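Miłosz Kwiatkowski runs the two-arm project at the Feldale student robotics club. The current task is tidying a desk: phone, laptop, mouse, lamp.

"The laptop is the hard one," he said. "It's flat, and the jaws have very little to get under."

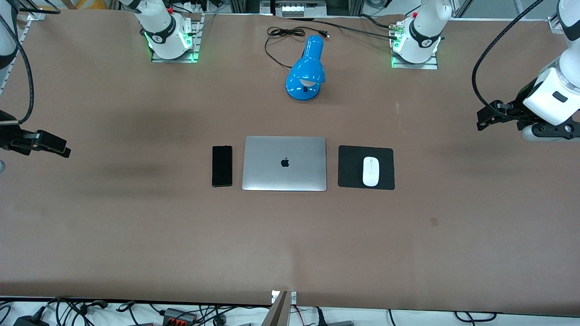

The club has recorded 151 attempts since August. Both arms run from one script, written by second-year student Said El Idrissi – 900 lines, by his own account "too many."

"We lost two weeks to calibration," El Idrissi said. "The left arm was off by 5 mm."

The next step is plugging in the lamp.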